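Gear Care > Open Water > Salt

Home | Tips | Gear Care | Kitchen | Workshop | Search

Cleaning Swim Gear After Salt Water 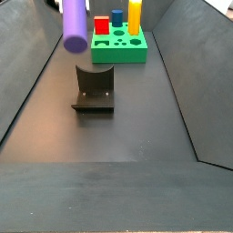 Salt does most of its damage after the swim. As water evaporates, the crystals left in seams, strap buckles and goggle gaskets act as a fine abrasive, and they draw moisture back in overnight. A full rinse within an hour of leaving the water prevents most of it. The procedure below is written for ordinary sea water. For salt lakes, double every soak time and change the water once.

Rinse tank

A utility sink or a plastic tote is adequate. Fill it with cool tap water deep enough to cover the largest item. Do not use hot water on neoprene or latex. Move each piece around under the surface for a minute, drain, refill, and leave everything to soak for 9 minutes. Two short fills remove more salt than one long one.

Kosmas Politis, who maintains the loan gear for the Visov channel group, tests the last fill with a cheap conductivity pen. His tap water reads 102 on the pen. After one rinse of a single sleeveless wetsuit the sink read 1,415. He stops when the reading is within a few points of the tap. Without a pen, taste is not a reliable substitute, and a third fill costs very little.

Goggles

Remove the strap if the design allows it. Rinse lenses under a gentle stream and do not touch the inside surface. Anti-fog coatings are soft when wet and a fingertip will mark them permanently. Shake off the drops and air dry with the lenses facing down on a clean cotton towel. Store in a hard case with a ventilation hole. If the case has none, drill one at each end with a 1/8 inch bit and deburr the edges with a countersink turned by hand.

Cloudy lenses on an older pair are usually mineral film on the outside. Wipe the outer face with one part white vinegar to four parts water, then rinse. Keep vinegar off mirrored finishes.

Caps

Latex: rinse inside and out, blot, dust lightly with unscented talc. Silicone: rinse and hang, no talc needed. Sunscreen and anti-chafe grease break down latex within a few weeks. A drop of dish soap in the first fill takes care of both.

Wetsuits

Turn the suit inside out before soaking. Grease collects at the neck and underarms — work a little wetsuit shampoo into those areas with the flat of the hand, never a brush. Drain by folding at the waist over a thick rail. Thin wire hangers crease the shoulders. Dry the inside first, in shade, then turn and dry the outside.

Zippers get a separate treatment. Run the slider up and down under water, let it dry fully, then apply paraffin wax to the teeth. Pieter Fourie uses a candle stub for this and finds that one application lasts 56 swims. Silicone spray also works but picks up sand.

Tow floats and dry bags

Rinse the valve open, then closed. Wipe the roll-top seam and leave the bag unrolled until the fold lines are dry. Buckles that have gone stiff can be soaked overnight in plain water. If they are still stiff in the morning, replace them.

Drying rail

A length of 1-1/4 inch PVC pipe on two closet brackets will hold a wet suit and does not rust. Allow 12 inches of clearance from the wall. Cap both ends of the pipe or it will collect water.

Tags: salt water, wetsuit, goggles, rinse

Related tips
Patching a Pinhole in Neoprene
Getting Sunscreen Out of a Swim Towel
Three Ways to Hang a Kickboard
Removing Rust Marks from a Locker Shelf
Thermos Gaskets: When to Replace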